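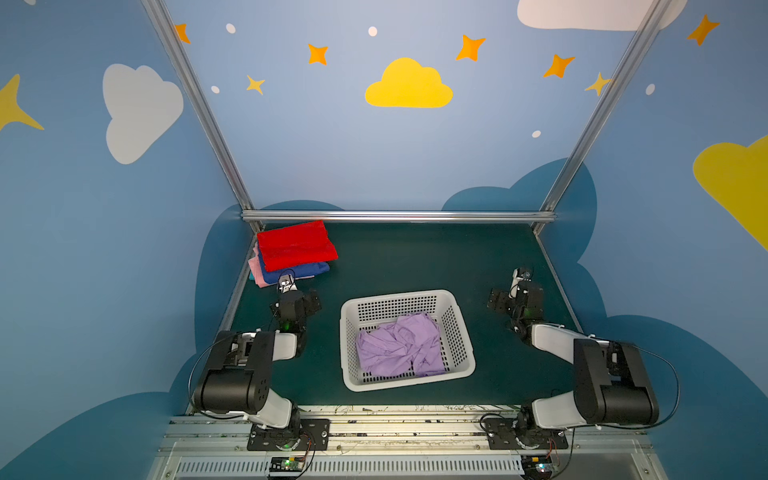

A stack of folded garments and a laundry basket on a green tabletop.

Opinion: Folding Deserves a Place in the School Day
By Orhun Avcı

The Semham district is reviewing its home skills course, and one proposal would drop laundry from the required units. The case for doing so is familiar. Clothing is cheap, many households no longer iron, and a crumpled shirt harms no one. I have taught the course long enough to respect these points, and I still believe the proposal should be rejected.

Folding is among the few household tasks that a child of seven and an adult of seventy can do at the same table. It calls for a flat surface, a basket and a little patience. A student who learns to square the sleeves of a sweater before turning up the hem has learned to look at a thing before handling it, and that habit carries over to paper, tools and food.

There is also the matter of space. Families in the Prumisik apartments, where many of our students live, often share one closet among several people. A folded stack in the corner of a table can be carried to a shelf in a single trip. The same clothes left in a basket tend to stay there until someone needs a particular item and turns out the rest to find it.

My colleague Kadir Dönmez has argued at district meetings that the unit takes time from budgeting and cooking. He is right that the hours are limited. Of the 260 minutes set aside each term for clothing care, however, a large share goes to fabric labels and stain charts, which students can read at home. Folding has to be practiced by hand, with someone nearby to correct a collar.

I would ask the district to make one change of its own. The present unit grades every student against a single method, with points lost for an uneven edge. Households differ. Some roll their towels, some fold in thirds, and a drawer has its own opinion on the subject. Students should be shown 2 methods and allowed to choose – the grade should rest on whether the finished stack stands up and can be put away.

The review closes in December. Parents who hold a view on the matter, in either direction, should send it to the Semham office in writing before then.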